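Brendum Dish Brush, long handle
Reviewed by Bjarke Bjarnason
November 15, 2020

I have now owned the Brendum dish brush for 100 days, which makes this my longest relationship with a dish brush. The previous one, a Gustik, shed its bristles into the soup plates and was let go without references.

The Brendum comes in a cardboard sleeve that says "since 1876" in gold. The brush itself makes no mention of it. You get a beech handle, a round head held on by a wire clip, and tan bristles stiff enough to take the glaze off your good intentions. It cost me 8 dollars at Jesholm, where they wrapped it in tissue like a scarf.

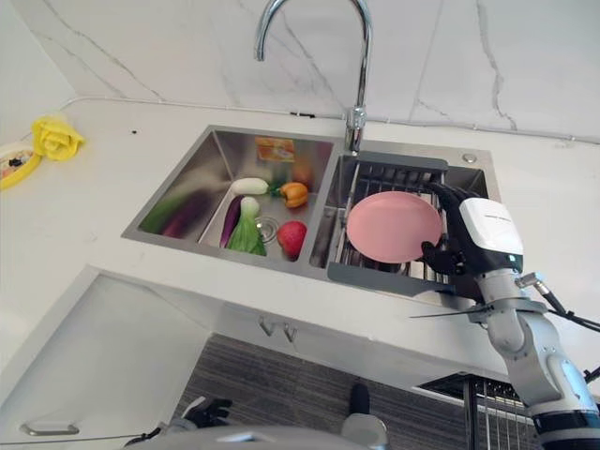 Stiffness is the whole argument. On a roasting pan the Brendum is a pleasure, and burnt oatmeal gives up early. On nonstick I wouldn't dare. It also does vegetables, according to the sleeve, and there I'd say it depends on who's in the sink: a white radish can take it, an eggplant will hold a grudge, and bok choy should be kept in another room.

The wire clip is less lovable. It lets go of the head whenever you press sideways, usually over something full of water. I've bent mine back with pliers twice and it seems to have got the message. Replacement heads are sold in pairs, so by the time you need one you've lost the other.

My sister swears by the Gauthier, which has a nylon head and a little stand. The stand is nice. I borrowed hers over a long weekend and the bristles went flat on the first lasagna.

Four stars. Hang it head down and don't put it in the dishwasher, as I did in week two. The handle is a bit furry now.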